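Section 6 – Looking inside the tower

Do take your time over this part, and switch off at the wall before you begin.

1. Lay the tower on its side and lift the side panel away. 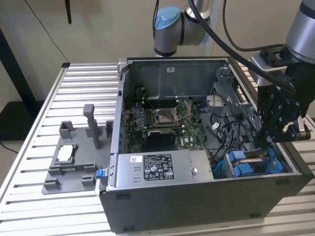
Fig. 1. Tower on its side, panel off

2. Find the drive bays, with their blue plastic, and follow each cable by eye before you touch it.

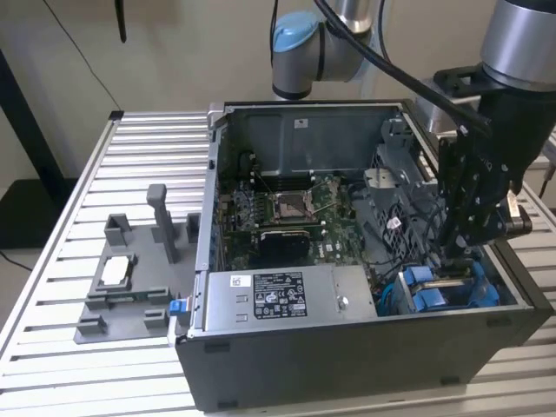

Fig. 2. Drive bays and power supply

Caution: please never open the silver power supply itself.

3. Turn to the memory slots last of all – a module should sit level, with both ends pressed home.
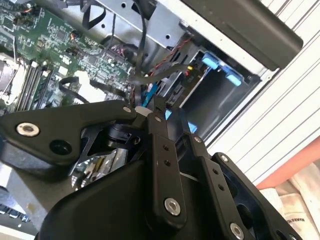
Loslow wrote in to add that a stubborn module usually wants lifting out and starting again, never a harder push.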